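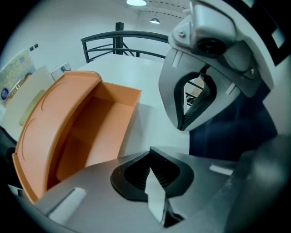 03/06/2018

Dye bench, Crichton wool, second round. I let the madder soak overnight in the rainwater we saved, and I must say it smelled lovely this morning, a bit like wet hay and old books. The Bolell skeins went in first, then the Jerach ones, which always drink up color faster than I expect and leave me hurrying around looking for the tongs.

Recipe as before: 800 g of dry fiber, 16 percent alum on the weight of the fiber, madder at half the weight of the wool. I kept the pot under 60 C the whole time (I know some of you like it hotter, but then we get those brown, sulky reds and I end up grumbling at everyone). The Bolell came out a soft brick, very even. The Jerach is closer to apricot and has one streaky skein, tied too tightly — my own fault, and I've retied the rest with looser figure eights.

Shade card number 41 is the one to compare against if you're matching for the Tuson blankets. Please look at it by the north window, since the lamp over the sink makes every red look friendlier than it is.

Still to do: wash test on both, rinse out the exhaust bath and save it for a pale pink, and order more alum before we run short again. I'd love to try a dip in weak iron on that streaky skein, if there's room on the burner tomorrow.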